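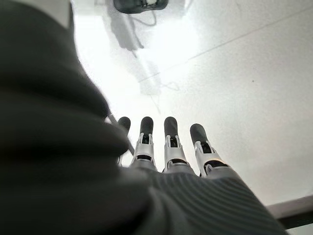
Re the ribbed mitts, finally sitting down with this, sorry it took so long. My vote is for close ribs and no big cable panel on the back. A cable looks good flat on the table and then you bend your hand and it goes all lumpy. With narrow ribs the surface just follows the curve, same as the gray cover over the back of the hand there, ridges packed close and running on the diagonal, light on the tops and darker down in the grooves. That's the look I want for ours. Deep enough to see across a room, no extra bulk.

Quoting the last one so it's all in one place:

> Hi all, before we knit up the whole lot for the Drolladport stall
> can we please settle the mitts. Questions from me:
>
> - ribbing the whole way or stockinette with a ribbed cuff?
> - straight up and down or slanted?
> - how high on the fingers? Last year's came up past the first
> knuckle and I had two people tell me they couldn't get change out
> of a purse in them.
> - what color. I have a lot of the Plondik charcoal and would like
> it out of my closet.
>
> Also is anybody still going over to Resness for needles? I need a
> set of small double points, mine are bent.

OK in order, more or less.

Ribbing the whole way. Stockinette rolls at the top edge no matter what I do to it and I'm tired of blocking it.

Slanted, if people are up for it. It's not hard, you move the rib over one stitch every third round and keep going. Mirror it for the other hand or you end up with two lefts (I have done this. twice). Anyone who hates the idea can knit them straight and we'll put those in the same basket, no one at the stall is going to mind.

Cast on 48 for the adult size. That's on the small needles with the Plondik, which is thinner than it looks in the skein. I swatched it on the bigger ones first and the ribs went flat and sad. One skein is 249 yards and I got a pair out of it with a fair bit left over, I'd guess roughly a third, didnt weigh it. Lâm yarn is a bit fatter so drop down 6 stitches if you use that, and check the fit before you get to the thumb.

Height on the fingers: stop at the base. Below the knuckle, bind off loosely, done. Fingers all the way out. I know they're less warm but everyone who buys these wants to use a phone or count coins.
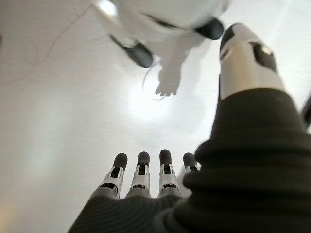

Black ribbed knit around the palm, fingers clear of the top edge.

Stop about there. And look how the knit bulges up around the base of the thumb, that's the spot I keep fussing with on mine. If the thumb gusset is too short the fabric pulls when you spread your hand, too long and you get a soft roll of extra. I'd take the roll over the pull any day. What I've been doing is 3 extra rounds after the last increase, then put the thumb stitches on waste yarn and carry on. Pick up one or two more in the gap than the old pattern says, otherwise hole.

Color, charcoal is fine by me but somebody please do some in black. Black ribbing doesn't show the grubby bits and it was the first to go last December. One thing, it's miserable to knit at night, you can't see where the purl columns are. I do mine at the kitchen table before lunch when the light's decent. Stitch marker at each slant, doesn't matter what kind, I use loops of orange crochet cotton.

Needles: yes I'm going to Resness, leaving early, back by 4 pm I hope. Email me the size and length you want, and say if bamboo is OK becuase they're often out of metal in the small ones. Pay me whenever.

Things I didn't get to: kid sizes, I have no small hands here to try on. If someone has a stitch count that works, send it to the list and not just to me. And the labels. We had the washing instructions wrong on the old ones, Plondik is hand wash only, so don't use up the leftover tags.

Have to run, bread's in the oven. Will type up the slanted version properly tonight and send it as plain text so it opens for everybody this time.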